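Drosodia Help > Robot Learning > Teaching by Demonstration

Handheld gripper demos vs. remote control for folding clothes: jaw opening does not match on playback

Posted by lintroller_k
Tags: demonstration, handheld gripper, teleoperation, cloth
Viewed 1,629 times

I am teaching a single arm to pick up folded clothes from a bed and move them to a shelf. I have two sets of demonstrations. The first was recorded by remote control, with a leader arm driving the follower. The second was recorded with a handheld two-finger gripper carried around the room. Both are stored in the same format through the Drirnia recorder, and both were trimmed by the same script.

The policy trained on the remote control set is slow but picks up the garment most of the time. The policy trained on the handheld set moves well, gets to the right place, and then closes either too early or too far above the cloth. When I plot the commanded opening, the handheld demos never reach the fully closed value, even on a thin T-shirt. They bottom out at a reading of 800, and the arm treats anything over zero as open.

Things I have checked:
Frame rate is the same in both sets.
Camera exposure is fixed.
The wrist pose looks smooth, with no jumps.

Is this a calibration problem or am I demonstrating the task badly? I would like to keep the handheld method, as it takes me a third of the time.

Accepted reply
grasso_bench

Two separate problems, I think.

The closing value is calibration. The handheld unit and the arm do not share a zero. Close the handheld fingers on nothing and record ten seconds. Open them fully and record ten more. Do the same on the arm. Then map one range onto the other before training. On our Grasso arm the raw opening runs to 4,000 and the handheld stops well short of that, so we rescale everything to between 0 and 1 and store the raw value in a second column. Redo this whenever the finger pads are changed. New pads shift the closed reading enough to matter.

The early closing is timing. The camera image and the finger reading come in by different paths, and the image is usually the later of the two. If you pair them by arrival time, the policy learns to close while the picture still shows the fingers short of the cloth. Clap the fingers shut in view of the camera a few times at the start of each session, find the offset, and shift the finger column. Remote control hides this error because people move slowly with a leader arm.

After both fixes, retrain on a small part of the set before doing the rest.

Reply
drondunetti_user4

Just use remote control. The handheld sets I tried on the Drondunetti arm were never any good. You get poses the arm can't reach and you only find out on playback.

Reply
hemline

I would not give up on the handheld set, but look at how each demo begins and ends as well as the calibration. 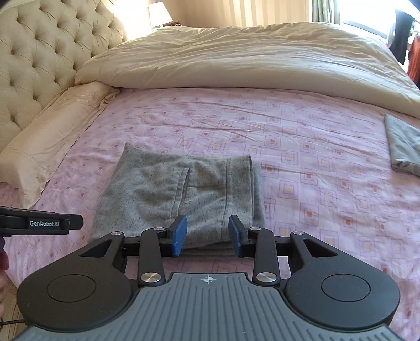 Cloth demos need a readable approach. Most of mine were rejected at first for having no usable moment before contact. I now stop briefly with the fingers open at the near edge of the garment, both pads in view and a clear gap between them, then go in. The blue pads stand out well against heather-grey knit, so it is easy to mark the frame by eye where the approach ends and the grasp begins. Patterned bedding such as that pink grid of squares is fine for tracking, in my experience better than a plain white sheet. What does cause trouble is layers. On the right and near sides, where the fabric stacks, a small error in height decides whether you take one layer or the whole bundle. Pick one and do it the same way in every demo. I take the whole bundle.

On reach: the reply before mine has a point. Run every handheld path through the arm's joint limits before training and drop the ones that fail. Of 1,720 demos I kept most, and the failures were nearly all from leaning over the far end of the bed. Place the start pose of the handheld unit where the arm's wrist would be and walk less.

Also check that your trim script is not cutting off the release. If a demo ends with the fingers still closed, the arm will carry the garment to the shelf and hold it there.

Comment from lintroller_k

Offset was four frames. Rescaled the opening and shifted the column, and the early closing is gone on T-shirts. Sweaters still get picked by one layer about half the time. My demos were mixed on that, so I will record them again with the whole bundle. The trim script was cutting the release on the longer ones too.

Comment from grasso_bench

Check the offset again after any recorder update. Ours changed in May.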